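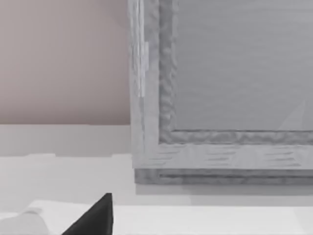

*A pinkish-beige wall and a grey framed panel with a faint wood grain.*

# Staying at Norkik: the questions we get most

Norkik is a set of holiday cabins on the river side of Garcia, run by Samer Saab and whoever he can talk into helping over the summer. If you've booked, start here before you ring.

## When can I check in?

From 2 pm. If you turn up at 11 we'll be pleased to see you, and you'll be pleased to sit in your car. You can leave bags at the office from midday, but please don't leave an esky full of prawns without mentioning it. Check-out is 10 am, which we know is early. It was 9 until last January.

## How do I get there without a car?

Take the train to Prondus, then the 106 bus to Garcia. Get off at the boat ramp and walk back along the road you've just come down. The last bus leaves Prondus at 6.40 pm and has never once waited for a late train. There's one taxi. Book it the day before.

## Is the river warm?

No. People swim in it anyway and describe it afterwards as refreshing, in a high voice. February is your best bet.

## Is there wifi?

There's wifi in the office and on the bench outside the office. In the cabins there's a signal that will load half a weather map. If you need to work, the library in Garcia has desks and a better connection, though it shuts for lunch.

## Can I bring my dog?

Yes, in cabins 3 and 5, for a flat $20 per stay. Let us know when you book. Dogs need to be on a lead near the chooks, including dogs who are "fine with chooks".

## What do I need to bring?

Sheets and towels are supplied. Beach towels aren't, and neither is firewood between November and March, when there's usually a fire ban on. Tea, coffee and a small amount of milk will be in the cabin when you arrive. The nearest supermarket is in Prondus. The Garcia general store has most things, at general store prices.

## How hard is the Kurnen walk?

The sign says easy. The sign is describing the first kilometre. After that there are 64 steps, a creek crossing and a long stretch with no shade. Allow four hours return and take more water than you think you'll want. The lookout is worth it – sea on one side, paddocks on the other – and there's a toilet at the car park but none at the top.

## What if I need to cancel?

- More than 30 days out: full refund.
- Between 30 and seven days: half back, or move your dates once for free.
- Less than seven days: no refund, but talk to us. Samer is softer than this page makes him sound.

## Do you do weddings?

We did one. Please ask somewhere else.

## My question isn't here

Ring the office between 9 am and 5 pm, or email and expect an answer that evening once the bins are done.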